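Drinking vessel

A drinking vessel is an open container made for holding a drink and bringing it to the mouth. In the household the most common kinds are the cup and the mug. They are usually kept close to other open containers, such as pots, jugs and bowls.

Materials

Ceramic is the traditional material. The clay body is covered with a glaze, a thin glassy layer which closes the surface and gives the color. When two or more glazes are put one over the other, they can run together in the kiln and form drips and darker areas near the foot. 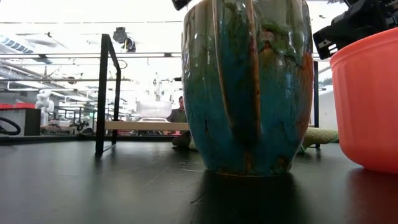
In the Denda district the potters call this effect "gritov". The Urrutia workshop, founded in 871 Flurkero Street, has sold glazed ware of this type from the year 2000.

Plastic vessels are lighter and do not break so easily. Clear plastic is often chosen for picnics and for children – it shows how much drink is left. A mug of this material commonly has a thick base and walls that open toward the rim. 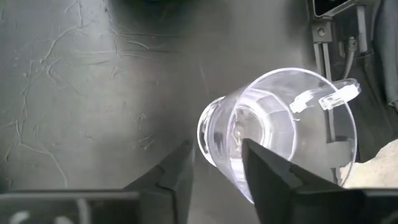 The handle may be a round loop or an angular one. It should leave enough space for the fingers.

Serving

Cups are carried to the table on a tray. Wood is a popular choice for it, and a cloth is often kept near for spills.
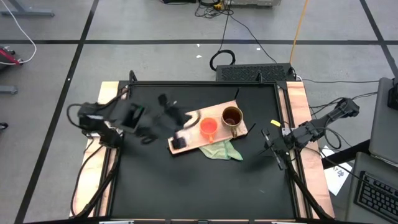 Handles are best turned toward the person who will drink. Heavier mugs stand more safely near the middle of the tray.

See also: Jug, Saucer, Tray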